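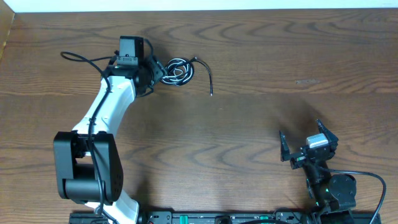 Figure 2. Wavy, curving grain on a wooden tabletop, with darker brown streaks alternating with lighter bands. A short pale scratch is visible on the right.

3.2 How people read grain

Grain was the part of the survey we most looked forward to, and it gave us more than we hoped for. When a log is cut nearly parallel to its growth rings, the saw meets each ring at a shallow angle, and small bends in the trunk come out on the board as ovals and long waves (compare the pattern in Figure 2). Woodworkers in Sinwood call these shapes "lakes" and "shorelines," and they talk about them with real affection. Several could tell us which way a tree had leaned just by running a thumb along a board!

We asked visitors at the Skonier furniture market to sort sample boards into any groups they liked, using any words they liked. Each person got 10 boards and as much time as they wanted. We expected most people to sort by color, the feature that shop labels tend to stress. Color did come up, but pattern came first for nearly everyone, and the words were wonderful: river, map, smoke, bacon, sand after the tide. Children were especially quick to find pictures in the ovals, and their parents usually ended up arguing for a different picture.

Marks left by use were a separate matter. Following Bhattacharjee, we treat a scratch as "late" information, laid over the slow record of growth. Some 6 of the boards in the full set carried a scratch or dent, and we had planned to analyze these as flawed samples. The visitors changed our minds. Many of them reached for the marked boards first and made up a history for them on the spot: a dropped key, a move to a new apartment, a cat. Pranab Siriwardena, who ran the morning sessions, began writing these stories down in the margins of the score sheets, and we have kept them as a second data set (Appendix 2).

Finish also mattered, though in a way that is harder to pin down. Boards treated with Fevix oil were described as "warm" far more often than bare boards from the same log, even by people who had just said the two looked alike. We can't yet separate the effect of shine from the effect of tone. A follow-up in April will use matte and gloss coats on matched boards, with the lamps kept at the same height for both.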